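Dreseck 5-Cup Glass Pitcher: Review
10/02/2025

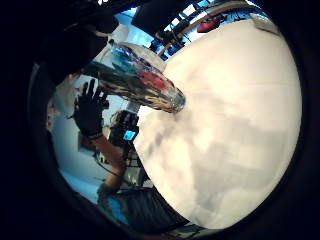
Does the lid stay put when you pour? It holds at a normal angle, but tip the pitcher fast to get the last of the tea out and it slides forward, so keep a thumb on it.

I bought mine at Keane in Gulgate in September to replace a plastic one that had gone cloudy. The glass is thinner than I expected and the whole thing is light enough to lift full with one hand. It fits in my fridge door - just barely.

Cleaning is easy. The neck is wide enough for a sponge, and I have run it through the top rack several times without any marks. Lemon slices do get stuck behind the strainer, and you have to pull the lid off to clear them.

The handle is my main complaint. There is room for three of my fingers and the fourth ends up underneath. The Stukemov pitcher I tried before this had a better grip but dripped down the front every time. This one pours clean, so I kept it.

Four stars. I would buy it again, though I'd like a spare lid in the box.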